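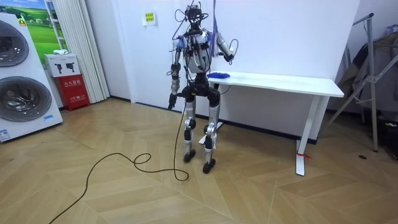
Vacancy: Compliance Monitor, Tobacco Advertising (fixed term)

Riltorby is a public health charity which records breaches of tobacco advertising rules in film, television and outdoor display. We are seeking one Compliance Monitor, based at our Nerkport office, for 21 months.

Duties

View released films, trailers and posters, and log each appearance of tobacco products with title, time code and duration
Check that health warnings are shown at the required size and for the required time
Draft complaints to distributors and broadcasters — these are signed off by the legal officer before issue
Maintain the case register, which holds 3,570 entries, of which 171 are open
Supply data tables for the annual report each November

Requirements

Two years' work in regulation, media research or a similar field
Accurate written English
Good working knowledge of spreadsheets
Knowledge of the Zistarell coding scheme is useful but training is given

Terms

Full time, 35 hours a week. Some travel to the Moura office. A relocation grant of up to 3,000 is payable against receipts. Applicants must declare any paid work for a tobacco or vaping company in the past five years.

Send a CV and a covering letter of no more than two pages to the Nerkport office, marked "Monitor". Closing date: 07/01/2019. Late applications will not be read.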